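Stopping a cotton tablecloth from sliding and creasing

Asked by Fidelina Usuga, February 17, 2008

I have a printed cotton cloth on a side table in the spare room. It creeps forward every time someone brushes past and the front edge ends up nearly on the floor. The table top is varnished. I don't want to use tape. Is there anything that works and isn't dear?

2 answers

Warrick Mudgway
Get a felt underlay, the sort sold by the metre, and cut it 2 cm smaller than the top all round. Mine was from the market in Prestport and has stayed put since October. Wash the cloth first in case it shrinks – mine lost a good bit in length. Iron it while still damp, wrong side up.

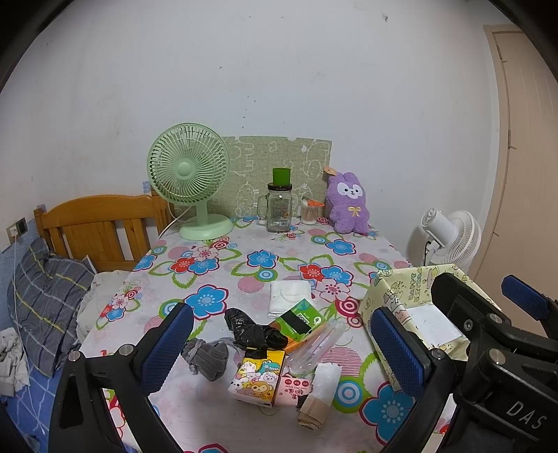 Flowered cloth on the side table, with the fan at the back.

Heavy things near the back help as well. Don't bother with the clip-on weights, they pull the hem out of shape.

Bradley Clegg
Rubber mesh matting does the same job for less, but check it on varnish first. It left marks on my mum's table after one summer. I'd go with felt too. Or just use a smaller cloth, so there is less hanging down to catch.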